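Colm Brophy
13th December

We use cookies to remember your settings. Accept or manage preferences

Notes from the Catdale College public lecture last night, on girls staying in school past sixteen. Short thread.

The hall holds 200 and most seats were taken. Bereket Tufa chaired. The speaker was Balakrishnan Venkataraman, who ran the Carnano schools study until August.

The study followed 874 students over 5 years. His main point was that the cost of the bus mattered more to families than the cost of books. He had expected it to be the other way round.

He spent a long time on the interviews. Mothers were asked what they had wanted to do at the same age. Many of them named a job, and a lot of those jobs were in nursing or teaching.

Two respondents spoke after him. Teodor Söderlund said the college should publish its own dropout figures by department. I agree with that - the last set I can find is well out of date.

The other respondent was Vilgot Sundqvist from the Isaksson Library. He asked why evening classes are all on the main campus when so many students live out in Gernar. There was applause for that one.

Questions ran over. A first-year student asked if the bus grant will continue next year. Bereket said a decision is due in the spring and she would get an answer in writing.
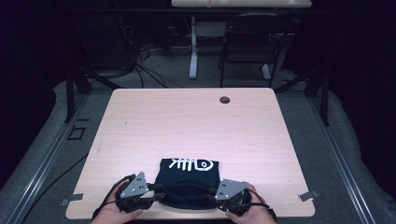 Black T-shirt with the white fish-bone print, folded.

The recording goes on the college site once the captions are checked. Slides are up already, minus the interview quotes.

Next lecture is on adult literacy. Same hall, free, but you need to book. I'll post the link when I have it.

Contact | Copyright | Back to top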